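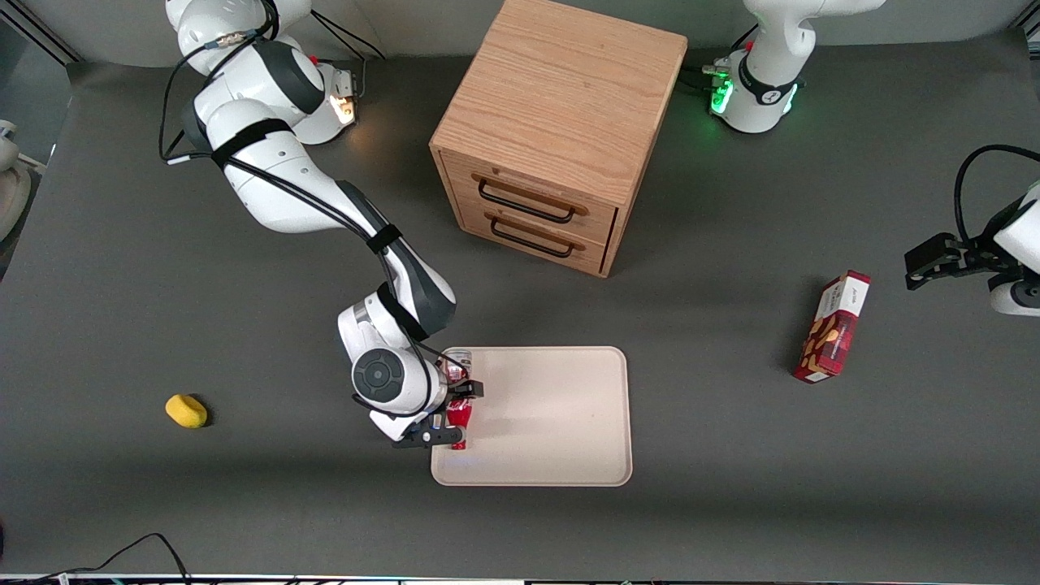

When does the new night bus between Menddale and Boddale start running? The first one pulls out of Menddale station on the evening of 2021-12-23, and rides are free through the end of December.

People in both towns have been asking for a late bus for years, and we are so happy to finally have one on the road! Route 19 will leave Menddale every hour from 8 p.m. until the last run at 1 a.m., stopping at the hospital, the Wegener mill apartments and the college before it crosses the river into Boddale. There are 16 stops in all, every one of them lit, and the whole trip takes less than half an hour if the drawbridge is down.

The idea came out of a rider survey last spring. We got 489 replies – far more than we had hoped for – and the same request kept coming back. Nurses wanted a way home after second shift. Students wanted to stay for a movie or a basketball game without begging a friend for a ride. Restaurant workers in Boddale told us they were paying for cabs out of their tips.

Umura Transit will run the route with low-floor buses that have room for two wheelchairs and a bike rack up front. Drivers can also let riders off between stops after 10 p.m. wherever it is safe to pull over, so please come forward and ask a block or so ahead.

From January on, the regular daytime fare applies, and monthly passes and transfers will be good on Route 19 too. The bus will run every night of the week, holidays included.

Printed timetables are available at the Menddale station ticket window and at both public libraries. Reporters who would like to ride along on the first trip are very welcome – please check in at the ticket window by 7:30 p.m.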